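Teaching Two Arms to Clear a Kitchen Table: A Club Walkthrough

Our club gets a new crop of students every August, and the first big project is always the kitchen table. It's called Dunach (the table, the task list and the scoring sheet all share the name), and it is so much fun to run! You'll need two arms, a tabletop you don't mind clamping things to, and a box of kitchen things from home.

Step 1. Lay out the table

Clamp both bases to the front edge before anything else goes on. Tighten, push the base hard with your hand, tighten again. Then put the dish rack within easy reach of both arms and set the smaller stuff along the back. Move each arm slowly through its full swing by hand with the power off, and watch the cables as you go. A cable that looks fine at rest can get awfully tight when the wrist turns over.

Cups go in first. They're forgiving, they're light, and a student who has never driven an arm can get one into a rack on day one.

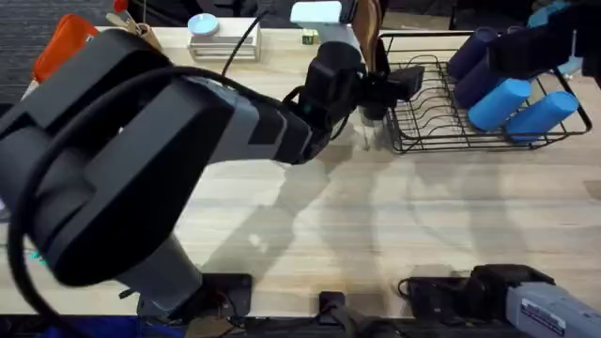 Do both arms have to work at the same time?
One at a time is fine for the first few weeks. Park the second arm near its own side of the table and let the driver get comfortable. Once a pair of students can each finish a cup without bumping anything, let them try passing one across.

Step 2. Set your speeds in Gritlow

Gritlow is the little control program our older students wrote, and the only number you have to touch at first is the speed cap. Set it to 800 for beginners. The default is 2415, and that is way too lively for a table full of dishes — we learned this with a very bouncy tumbler. Save the file, restart, and check that the number stuck. It sometimes doesn't if you had the wrist camera window open.

Step 3. Move on to spoons

Spoons are where it gets exciting. A cup is wide and you can be sloppy with it. A spoon lies flat, the handle is skinny, and the gripper has to come down close to the wood without pressing into it. Turn the wrist until the handle runs between the fingers, lower, stop, look at the wrist camera, then lower a bit more.
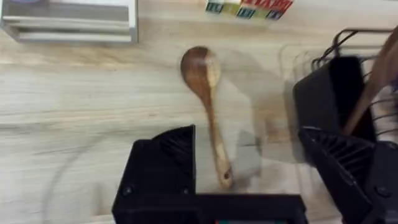

Close slowly. If the spoon spins as the fingers meet, you grabbed too far from its balance point, so open up, back off and shift toward the bowl. Don't chase it sideways with the fingers half shut. Lift straight up a few inches and hold still for a slow count of 2 before you head anywhere.

Write down every try, good or bad, on the Dunach sheet. Our team last season, Rashti, logged 2198 of them, and going back through those notes was the best debugging tool they had.

Step 4. Mix things up

When spoons are going well, change the table. Turn one spoon to point left and another to point at you. Put a soft item beside a hard one. Swap the plates around. Drivers get used to a layout faster than they realize, and a shuffled table brings back all the good mistakes!
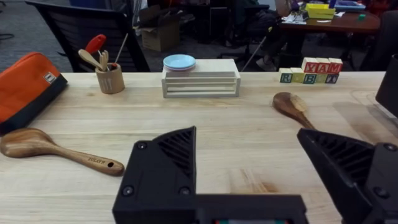 Keep the list of moves short for each round. We like one spoon to the holder, a second spoon to the holder, then back to the start position. Trade drivers after every round, and have whoever just finished call out distances for the next person.

Step 5. Get ready for Vellalance

Vellalance is our end-of-term meet, and the table round there is timed. Practice your full reset, too, because teams lose more minutes putting things back than they expect. We run ours on Thursday after school, phones away, with the layout taped to the wall.

Before you leave for the day: arms parked, power off, cables off the floor, log sheet in the binder.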